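How Grapes Become Grape Juice, and Then Wine

You may have seen grown-ups sniff a glass before they drink from it, and wondered what they were doing. To answer that, we need to start in a field.

Grapes for wine grow on plants called vines. A field of vines is a vineyard. The vines at Skondley are planted in long rows on a slope, so that rain drains away and each plant gets plenty of sun. Wine grapes are smaller than the ones in your lunch box. They have thicker skins, more pips and a lot more sugar.

In July the grapes are hard, green and very sour. As the weeks go by they soften and fill with sugar. Some kinds turn purple or nearly black. The grower tastes a few every morning and picks them when they are ready.

Getting the juice out

At Altgate, the next village along, the grapes are tipped into a press, which squeezes them. It takes about 700 grapes to fill one bottle.

Cut a black grape in half and look inside. The middle is pale green, and so is most of the juice. The colour of red wine comes from the skins, which are left to soak in the juice for days. For white wine, the skins are usually taken away first.

If you stopped here and put the juice in the fridge, you would have grape juice. Children can drink that. They can't drink wine, which contains alcohol and is only for adults.

Very small helpers

Yeast is a living thing, so tiny that you need a microscope to see one. Bakers use it to make bread rise. In a tank of grape juice, yeast feeds on the sugar and makes two new things – alcohol and a gas called carbon dioxide. The gas bubbles up and floats away. This change is called fermentation (say it "fur-men-tay-shun").

Then the wine is stored, sometimes in steel tanks and sometimes in oak barrels. Oak can give it a smell a bit like vanilla or toast.

Why do people sniff it?

Your tongue can pick out sweet, sour, salty, bitter and savoury. That makes 5 tastes. Everything else you call "flavour" comes mostly from your nose.

You can test this at home with 3 kinds of fruit juice. Ask an adult to pour a little of each. Shut your eyes, pinch your nose and take a sip from a spoon. Try to guess the fruit. Then let go of your nose and sip again – the flavour should be much stronger.

Words to remember

Vine: the plant that grapes grow on.
Press: a machine that squeezes out juice.
Fermentation: when yeast turns sugar into alcohol and gas.
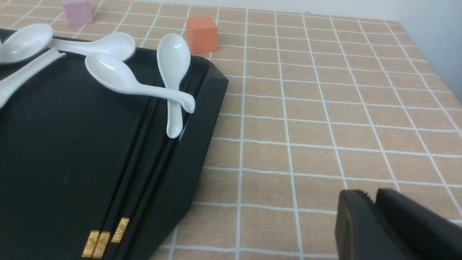

Vintage: the year the grapes were picked. It is often printed on the label.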